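# Box Packing for the Home Practice Round: Tips From the Urkcombe Gripper Club

Every member takes the hand-held gripper home for two weeks before the Varnthorpe meet, and every member comes back with the same complaints and a different parent to apologize to. 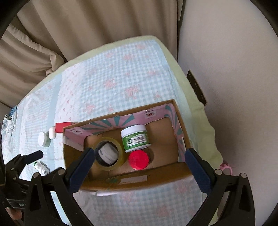 These tips began as a sheet of paper taped inside the lid of the equipment tub. The sheet grew a second page, then a coffee stain, and in March Nelly Echeverri typed it up so people would stop photographing it badly. I have added to it since. Members who disagree with anything may write their own, in the tub, on their own tape.

The task, for new people: you wear the gripper, you pack a box with ordinary household things, you unpack it, and you do it again. The recordings go to the team training the club's arm, and the arm learns from whatever you did, including the part where you gave up and nudged the jar in with your elbow.

## Picking the box

Use a box you already have. A shipping carton with its flaps still attached is good practice, as flaps are most of the trouble in this sport. Members keep trimming them off with scissors and then meeting a box with flaps at Varnthorpe and looking betrayed.

Fold the flaps all the way back and crease them hard before you start. Run the back of a spoon along the fold if the cardboard is stubborn. A flap that springs back up during a pick will push your object over, and you will blame the gripper.

Printed or lined boxes are allowed. Sibusiso Swanepoel argued for plain brown only and was outvoted by everyone who lives in a house where the boxes come from other people's shopping.

If the bottom sags, tape it on the outside. Tape on the inside catches jar rims. It also catches finger pads, and peeling a pad off packing tape takes the surface with it.

## Working on a bed

A bed is a perfectly decent work surface with one bad habit, and the habit is that it moves. Press on a corner of the box and the whole thing tilts toward you. Three ways around this:

- Slide a large cutting board or a drawing board under the box, with the quilt pulled flat over it if you want the quilt to show.
- Stand the box well in from the side. People creep toward the edge as they get tired.
- Don't kneel on the mattress. Stand, and accept that your back will have opinions.

Smooth the bedding before each run, but don't iron it. Kai-wen Hsieh ironed his. His recordings were beautiful and the arm was then helpless in front of a wrinkle.

Patterned quilts are fine, and a bit of variety is what we want from home sessions. Do clear off anything you would be embarrassed to have the entire club watch in slow motion, because we do watch, and there are snacks.

## Choosing things to pack

Raid the bathroom and the junk drawer. Good choices:

- Jars with screw lids, full or empty, lids on tight
- A roll of packing tape
- Small plastic bottles, capped
- Small cartons, the kind that hold soap or tea
- A loose lid or two, for people who enjoy suffering

Bad choices are glass with anything oily inside, anything belonging to a sibling, and candles. Candles look like jars and dent like butter.

Weigh your heaviest item on the kitchen scale. Keep it under 200 grams for the first week. After that use your judgment, or borrow someone's.

Wipe everything down with a damp cloth and dry it properly. Hand cream on the outside of a jar is invisible until you squeeze it, and then the jar leaves. If a label is peeling, either take it off or glue it back down. Half a label sticks to one finger and follows you into the next pick.

## Tape rolls

The tape roll gets its own section because it gets its own arguments.

Stood on edge, it rolls. Lay it flat and it's too wide for lazy fingers. You have to open the gripper fully, come straight down and close slowly, or else put one finger through the hole and pinch the wall. Ka-ming Tse does the pinch. It's faster and he is smug about it.

Fold the loose end of the tape under itself by a thumb's width before you begin. You'll be able to find it later, too, which is a household tip and the only one on this page my mother has adopted.

Don't store small things in the core during a run unless you mean to. A tube tucked in the hole changes the weight and may slide out halfway across. Some members do it on purpose as an advanced round. Write it in your notes if you do.

## Lids

A flat round lid on cardboard is the hardest pick in the house. You have three options.

1. Push it gently against the box wall until the far side lifts, then pinch.
2. Come in low and take it by the rim, both fingers level.
3. Swear, quietly. The microphone is better than you think.

Option 1 works best in a box with stiff walls. If the wall bows outward, put a heavy book behind it on the outside.

## Order of packing

Tall things go in the middle of the box and low things toward the walls, which is the reverse of how anyone packs for a move. You need finger room on both sides of the tall item. Push a jar into a corner and you'll have one finger where it belongs and the other scraping cardboard.

Leave a gap the width of your thumb between items. It will look wasteful. The arm is not paying for shipping.

When unpacking, take the nearest item first and set it down well clear of the box. People tend to build a little crowd of bottles right beside the wall and then sweep through it with the side of the gripper on the next trip. Park things in a loose row, and don't worry about the row being straight. Audrey-Anne Wong made hers straight for 65 runs and the arm now hesitates before untidiness, like a houseguest.

## Strap and hand

Snug, with your fingers able to wiggle. If the strap leaves a mark, it's too tight; if the gripper droops when you relax your wrist, too loose. Hook-and-loop straps fill with quilt fluff, so go over the hook side with an old toothbrush every couple of sessions.

Keep your free hand out of it. It wants to help. Put it in your pocket, or have it hold a cookie.

Stop when your forearm starts to burn. The target for the two weeks is 100 runs and there's no prize for doing them all in one evening, as I discovered while trying to open a door the next morning.

## Light and background

Draw the curtains if the sun comes straight in, then put the ceiling light on. A single bedside lamp throws a big shadow of your own arm into the box, and you end up reaching for the shadow.

Glossy jars throw glare. Turn the jar a little, or move the lamp. A dab of cornstarch on a shiny lid also kills the shine, though you then own a dusty lid.

## Cleaning the finger pads

Lukewarm water, one drop of dish soap, soft cloth. No alcohol wipes; they dry the padding and it starts to crack along the edges. Pat dry and leave the gripper open overnight so nothing stays pressed.

For tape residue, dab with the sticky side of a fresh piece of tape until it lifts. For cardboard dust, a pastry brush. Mark the pastry brush afterward, so it doesn't go back to pastry.

Check the pivot pins while you're there. They should turn freely and not rattle. If one squeaks, bring it to the workbench. Please don't use cooking oil. We have had a gripper that smelled of sesame for a whole season, and it attracted a cat.

## Returning the kit

- Gripper, strap attached
- Charger AND cable (they are separate objects, and have been returned as such)
- Notes, legible to someone who isn't you
- Tub lid, on the tub

Spare pads are in the drawer labeled Prurel, which hasn't held anything to do with Prurel for as long as I've been a member. Take two and sign the list. If the list is full, turn it over.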